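Proyecto de curso: los comentarios del público en los tráileres de cine de género
Asignatura de Comunicación Audiovisual, segundo cuatrimestre

1. Planteamiento

El trabajo estudia qué escribe la gente debajo de un tráiler antes de ver la película. Elegimos tres títulos de terror y comedia: Drostdale, Nirkero y Hakard. Los tres se anunciaron en internet con varios meses de antelación y tienen los comentarios abiertos.

2. Recogida de datos

Copiamos 760 comentarios a lo largo de enero, siempre a última hora de la tarde. Después de quitar los repetidos, los que solo tenían emoticonos y la publicidad, quedaron 594. Cada uno se clasificó en una de siete categorías: expectativa, rechazo, comparación con otra película, cita o broma, música, reparto y otros. Cuando un comentario encajaba en dos categorías, lo pusimos en la que ocupaba más texto.
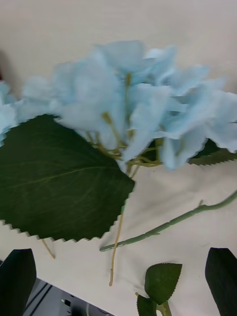 Figura 1. Hortensia artificial de color azul claro.

3. Resultados

La categoría más frecuente fue la de cita o broma, sobre todo en Drostdale. Muchos usuarios repetían la última frase del tráiler y cambiaban una palabra. En Nirkero predominó la comparación, casi siempre con películas de zombis más antiguas, y bastantes comentarios se quejaban de que el tráiler contaba demasiado.

Hakard fue el caso más difícil de clasificar. La voz en off se comentó más que la historia - unos la tomaban en serio y otros como parodia - y tuvimos que revisar esa parte dos veces. El rechazo directo fue menor de lo que esperábamos en los tres títulos.

4. Problemas

La ironía nos dio bastante trabajo. Una frase como "obra maestra" puede ser un elogio o lo contrario, y sin conocer al usuario no hay forma segura de saberlo. Esos casos pasaron a "otros". Para ordenar la tabla seguimos el modelo de fichas de De Bruijn que se usa en la asignatura, aunque suprimimos el campo de edad, que no se podía rellenar.

5. Continuación

Falta comparar estos comentarios con los publicados después del estreno. La tabla completa va en el anexo, con los nombres de usuario eliminados.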